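Cleaning a vented hairbrush and keeping it in a basket

Holach household notes, no. 728
Antigoni Pappas
Last revised 31 October 2023

Scope

These notes cover plastic paddle and vented brushes with synthetic bristles, and the open plastic basket they are kept in. They do not cover natural bristle, wooden handles or heated brushes. For wooden handles see the separate note on combs and wooden brushes, which uses much less water.

A vented brush has gaps through the head between the ribs. It rinses more easily than a cushioned brush and holds no water behind a rubber pad. Its weak point is the base of the bristles, where lint, shed hair and dried styling product build up into a grey felt. Most of the work described below is the removal of that felt.

What you need

A table you can reach from at least two sides
A pale sheet or cloth large enough to cover the working area
A tail comb, or any comb with a thin rigid handle
Small blunt scissors
An old toothbrush, medium
A washing-up bowl
Mild shampoo or washing-up liquid
Two towels, one of them thin
The basket in which the brush will be kept

Vomomon sells a brush rake with short wire teeth, and it does the same job as the tail comb. I use it on dense bristles and find it too wide for vented heads with closely set rows. The Undum comb is narrower but its handle flexes, so lifting packed hair takes more passes.

Preparing the table

Clear the working area and wipe it down. Lay the sheet flat and pull it tight from the corners. Folds collect clippings and make it harder to gather up the waste at the end. A pale cover is preferable for dark hair. For white or very fair hair, use a dark cover instead, or you will miss a good part of what comes off.

Set a lamp to one side. Light from directly overhead falls on the back of the brush and leaves the bristle bases in shadow when the brush is held in the usual position. Side light shows lint clearly.
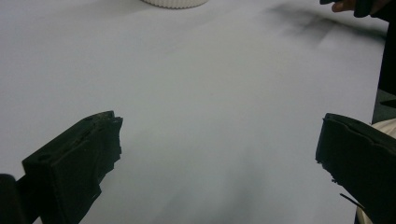 Check the cover before you start. Any lint already on it should be picked up with a damp hand or a strip of tape. If the cloth itself sheds, replace it. Terry towelling is unsuitable at this stage as the loops catch on bristle tips.

Put the basket at the far side of the table with its contents removed. It is cleaned in the same session, after the brushes, and should be within reach when the water is ready.

Removing the hair

Work dry. Wet hair clings to the bristles and tightens around their bases.

1. Hold the brush with the bristles facing you. Slide the tail of the comb under the hair at the edge of the head nearest the handle.

2. Lift the tail slightly and run it along between two rows towards the far end. Do not lever against the bristles. On many vented brushes each one is moulded into the rib, and a snapped bristle cannot be replaced.

3. Repeat between each pair of rows. The hair should start to come away as a mat.

4. Where the mat will not lift, cut across it between the rows with the blunt scissors, keeping the blades parallel to the rows. Two or three cuts are usually enough. Pull out the sections with your fingers.

5. Turn the brush over and look through the vents. Hair that has wrapped around a rib is easier to cut from the back.

6. Brush the bristle bases with the dry toothbrush, working outwards. Tap the side of the head on the sheet. Do not strike it bristles down, as this bends the tips.

Put the hair straight into a bin or a paper bag. It should not go down the sink.

Checking the bristles

Do this before washing, while the bristles are dry and standing in their normal position. Look along the rows from the side. A bristle that leans a little can be left alone. One that is split or has lost its rounded end will scratch, and should be trimmed off at the base with the scissors. If more than 12 are damaged the brush is no longer worth cleaning.

Run a fingertip along the edges of the ribs and down both sides of the handle. Moulded plastic often has a thin raised line where the two halves of the mould met. A sharp line can be taken down with a fine nail file, used dry and lightly.

Washing

Fill the bowl with warm water to a depth that covers the head but leaves most of the handle clear. Add a small amount of shampoo. Water that is uncomfortable for the hand is too hot for the brush. Thin ribs soften before the handle does, and a head that has warped will not return to its shape.

Stand the head in the water for 22 minutes. Brushes with heavy deposits of hairspray can be left for twice that. With a solid plastic handle no harm is done if the handle gets wet. With a hollow handle, keep the open or plugged end out of the water; if water gets in, it may take days to drain and will smell.

Scrub with the toothbrush from the base of the bristles to the tips, one row at a time, then scrub the ribs from the back through the vents. Change the water if it turns cloudy. Rinse under a slow tap with the head pointing down so that loosened lint runs off the end of the brush and does not settle back between the rows.

Do not add bleach. It dulls coloured plastic, pink and red in particular, and contributes nothing that the shampoo has not already done. Soda crystals are acceptable on white plastic.

Drying

Shake the brush over the bowl. Press the head onto the thin towel, bristles down, for a few seconds, then transfer it to the covered table. Lay the brush on its side or with the bristles down. With the bristles up, water runs to their bases and stays there, leaving a ring of scale in hard water areas.

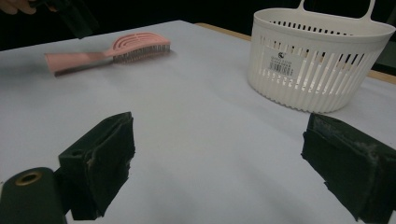
Pink vented brush and white plastic basket on the pale table cover.

Leave a gap between the brush and anything else on the table so that air can pass through the vents. Overnight is sufficient in a heated room. In a cool bathroom allow a full day. A hairdryer on the cold setting may be used; the warm setting should be avoided for the reason given under Washing.

Change the sheet if it becomes wet through. A damp cover under a drying brush doubles the drying time.

Cleaning the basket

Tip out any loose debris. Wash the basket in the same kind of solution as the brushes, using fresh water. Pay attention to the inside corners and, where the sides are perforated, to the lower edges of the holes. Dust mixed with hairspray sets hard there and needs a few minutes of soaking before it will move.

Adhesive left by old labels comes off with a drop of cooking oil, left on and then washed away with washing-up liquid. Do not scrape white plastic with metal. The scratches hold dirt and will show grey from then on.

Dry the basket upside down with one edge propped up.

Choosing a size

For readers buying a basket, the useful measurement is the internal depth. At 90 mm, a basket will keep a paddle brush from tipping out while leaving enough of the handle exposed to grip. Deeper baskets hide combs and clips at the bottom, and these are then not cleaned. Shallow trays work for clips only.

Stergiou baskets have a turned-in rim, which is comfortable to carry but traps water after washing. Shake them well. A plain rim dries faster.

Loading the basket

Put nothing in until both the brush and the basket are fully dry. Place brushes along the longest side with all the handles pointing the same way. Combs go flat against the opposite side. Clips and bands should be in a small pot or a lidded box inside the basket, as loose bands catch on bristle tips and pull them out of line.

Do not stack one brush on another with the bristles meshed together. It looks compact, but the tips push each other sideways, and after a few weeks the rows stay that way.

Bottles and aerosols are kept elsewhere. A leak at the bottom of the basket reaches every item in it.

Intervals

Loose hair: remove weekly.
Full wash: monthly, or every two weeks if dry shampoo, wax or hairspray is used daily.
Basket: at every second wash.
Table cover: launder after each session, shaken out of doors first.

Changes in this revision

The soaking time was previously given as ten minutes, which left deposits on the brushes I washed in August. The paragraph on hollow handles is new. The section on cushioned brushes has been moved to its own page.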